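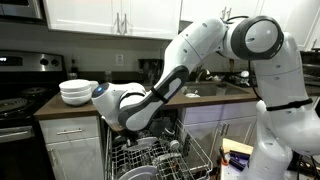
The Dishwasher Problem

Household robots can be taught to put away plates. The software that decides what to do when a plate is in the wrong place is another matter.

Ask anyone selling kitchen automation what their robot can do and the answer comes as a verb. It unloads. It wipes. It sorts. Ask the people who write the software and the verb starts to come apart. Unloading a dishwasher means finding the rack, deciding where one plate ends and the next begins, picking a spot to grip, planning a path for an arm that bends in several places, closing the fingers, noticing whether anything is between them, and then getting the plate past a faucet, a cabinet door and whatever was left on the counter that morning. Each step is a program. Most of them were written by different people, for different reasons, and they disagree with each other more than the videos let on.

I spent part of January with the team behind Grudier, a planning package that a small firm called Fitik is building for kitchen work. I went in doubtful and came out doubtful about different things.

The pitch goes like this. For years a robot arm was programmed the way you program a sprinkler timer: go here, then here, then here. That works in a factory where every part arrives in the same spot. It fails in a kitchen by breakfast. Grudier is supposed to close the gap by mixing a learned policy, trained on recordings of people steering the arm by hand, with an old-fashioned planner that checks each motion before it happens. The learned half proposes. The planner can say no.

The planner says no a great deal. On my first morning the arm hung over the rack for so long that I took it for a crash. The log told a duller story. The policy wanted to come in from the left, the planner had marked the wire rail as an obstacle with a generous margin, and the two halves of the program were trading the same proposal and the same refusal over and over. Somebody lowered the margin in a settings file and the arm went in. I asked whether the new margin was safe. It was safe for that rack, I was told, with that gripper.

You hear that kind of sentence a lot in this business, and it deserves more attention than it gets. A number typed into a file by a tired engineer is doing work that the brochure credits to intelligence.

Seeing plates

Start with perception, which the industry likes to call solved. Finding a mug on a bare table is close to solved. A dishwasher rack is a cage of thin shiny wires with pale, curved, shiny things standing inside it. Depth cameras hate it. The wires come back as specks, or they vanish, or they smear into the plate behind them. Clear glass is worse.

Fitik's answer is a module named Khan, which guesses the full shape of a dish from whatever sliver is visible. It was trained on 1149 scanned pieces of tableware, and on ordinary dinner plates it does well. I watched it trace the hidden edge of a plate that was mostly behind another plate, and the outline it drew on the monitor looked right to me.

Then I asked about stacks. Nested bowls show up as a few rims, one above another, and Khan has a habit of merging the lower two into a single deep bowl. If the job is to lift the top one, no harm done. If the job is to put another bowl on the pile, the height is wrong, and the arm either lets go too early or pushes down on the stack. The fix under discussion when I visited was a rule, written by hand, that treats any deep bowl on a counter with suspicion. There are 8 such rules in the code already. They are filed in a folder labeled "temporary."

The success rate

The figure Fitik puts on its slides comes from a test set of 711 recorded attempts. I asked to see how an attempt was scored, and to the company's credit I was shown the scoring sheet without any fuss.

An attempt counts as a success if the dish ends up in the target zone without damage. Fair enough. But an attempt starts when the gripper is already in position over the rack. Getting there isn't scored. Neither is the case where the planner gives up before moving, which goes into a separate column called "declined." Declined attempts aren't failures by the company's definition. They are by mine. If I ask someone to put the dishes away and they stand at the sink thinking until I go to bed, I don't record that as a tie.

The team argued back, and the argument is decent. A robot that refuses is better than one that breaks a plate, and if refusals counted as failures, engineers would be pushed to make the thing bolder. I accept the reasoning. I would still like both numbers on the same slide.

The other trouble is that all of the recordings were made in 2 kitchens. Ask any cook how much that tells you. Counter heights vary, racks vary, and people stick an arm's worth of clutter in the exact space the planner would like to swing through. The usual reply is that more data will take care of it. Maybe it will. "More data" has been the reply for as long as I've been covering robots, and I've stopped treating it as a schedule.

Where the tools are good

The part of the project I liked best will never appear in an ad. It's a replay viewer called Grolluvstead, written in-house by people sick of guessing. It lines up the camera feed, the planner's idea of the room, the joint angles and the motor currents on a single timeline, and lets you drag back and forth through all of them at once.

With it open, the arguments in the office changed. Before, a dropped plate was blamed on vision by the motion people and on motion by the vision people. In the viewer you can see that the plate was found in the right place, that the path was fine, and that the fingers closed a beat before the wrist had settled. The delay came from a queue between two programs that each worked perfectly when tested alone. Nothing in the learned policy would have revealed it, and no amount of extra training would have cured it.

The engineers I met spend most of the day on this sort of thing. They chase clocks that drift, and camera mounts that have been bumped just enough to put every grasp off to one side. They recalibrate. They rename variables so that "up" means the same thing in both halves of the code. It's skilled, patient work, and it gets almost no space in the funding announcements, where the talk is all of models that learn by watching.

Would I buy one? The question came up at lunch, and I said I'd wait. A person can empty a dishwasher while the coffee brews, half asleep, holding a phone. The version of Grudier I saw needs a supervisor within reach of the stop button, and the supervisor could have emptied the rack several times over.

Fitik says the next release will drop the hand-written bowl rules and report declined attempts alongside the rest. I've asked for the scoring sheet again when it ships.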